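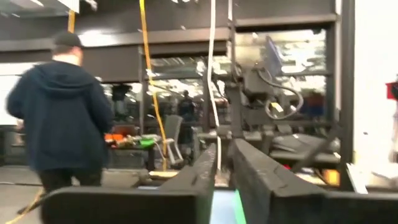 Wrist camera view, fingers open, looking across the shop

Wrist camera on a home-built arm: where do your cables go?

martim_c
Posted 17th June
Hello all. I am building an arm in a shared workshop, under the working name Tuma. English is my second language, so please ask if some sentence is strange. The gripper has two thick fingers and a small camera at the wrist. I am satisfied with the view, I can see both tips and the gap between them. My question is about the cable of this camera. At the moment it goes along the outside of the forearm with cloth tape, and at full wrist rotation it pulls. I already killed 2 connectors. What do you do at home?

Also, is it too much finger in the image? They take the whole bottom part.

rubylee_t
Nice view mate. I wouldn't worry about the fingers. You want to see the tips when they close, and if you tilt the camera up you'll lose them. What colour are you planning to pick up, though? Black fingers on dark parts was a pain for me.

For the cable: service loop at the wrist, bigger than you reckon you need, then clamp it hard on the forearm side only.

Utico21
Disagree about the fingers. Half of your pixels are looking at your own gripper. Move the camera out on a bracket, 4 cm was enough on mine, and angle it back in.

martim_c
Thank you both. @rubylee_t the parts will be bright, mostly orange and green printed pieces, so I hope the contrast is good. @Utico21 I tried a bracket in November and it hit the post of the frame when the arm went to the right side. Maybe mine was badly designed, I don't exclude it.

trini_valc
What do you have going on with the yellow cables? I see them hanging from above and then there is one on the concrete. I would not leave that one on the floor where people walk. Get a cable ramp or bring it up over the beam.

martim_c
You are right about the floor one. I will bring it up to the beam this week.

S. Pacheco
I have to say I don't like overhead drops near a moving arm at all. There is a white one coming down in the middle as well. If your gripper catches it at speed you will lose the cable, and maybe the ceiling socket with it. Everything should come from below, through the base.

rubylee_t
From below is fine when you own the bench. In a shared shed you can't drill through everybody's table, eh. Overhead drops with a proper keep-out zone in the software work well. I've run mine that way for 663 hours on the counter and never snagged one.

S. Pacheco
A keep-out zone is only as good as your homing. Lose one reference and the zone is in another place.

rubylee_t
Then check your homing before each run. That's a separate problem.

martim_c
Please, both arguments are useful for me. I have a homing switch on each joint except the wrist, so Sérgio's point does concern me a little.

Teresa P.
Back to the wrist. Do you need the full rotation? I limited mine in the firmware and my connector trouble stopped that same day. Also throw away the cloth tape, the glue goes soft and the cable starts to creep. I use a spiral wrap from Caldeira, the thin grey one, and a printed clip at the elbow.

martim_c
No, for pick and place I don't need the full turn. I didn't think of this, I was looking only at the mechanical side. I will limit it first and make the loop as Ruby-Lee wrote. Teresa, could you share the file of the clip? My forearm is square tube.

Teresa P.
Mine is for round tube but it's easy to change. I'll upload it tonight when I find which version I printed.

Utico21
Still say move the camera.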